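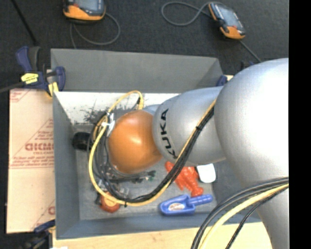
Slide 2: What Wirkon sells

Okay, so the kit. Wirkon calls it a bin-picking starter package, and it's meant for shops that already own an arm and don't want to write their own planning code. You get the software license, a calibration plate and 300 hours of support. I've had it since August.

Ask who has a KUKA at work. Wait for hands.

Slide 3: The mixed bin

Point back to the opening slide - the red-orange lobster and the blue scoop are the two to watch. The Wirkon demo reel is all neat boxes, and I wanted lumpy stuff lying close together. I ran 600 attempts and 559 ended with an item in my hand-off tray. I was pretty happy with that!

Say something about cables here. Look at that big loop by the orange wrist. The planner lets you draw a keep-out volume for cables, and the default one is way too skinny, so make yours fatter on day one. Also clamp your bin down before you calibrate.

Slide 4: Versus Jirier

Same bin, same 600 tries, 435 good ones. Cheaper though, and the setup screens are nicer. Karthikeyan Lobo will be at the back table with the logs if you want to argue (please do).

Slide 5: Would I buy it?

Yes for mixed parts, no if you only pick one thing all day. Mention the renewal price. Skip the Sostia add-on unless somebody asks.

Questions, then hand the mic over.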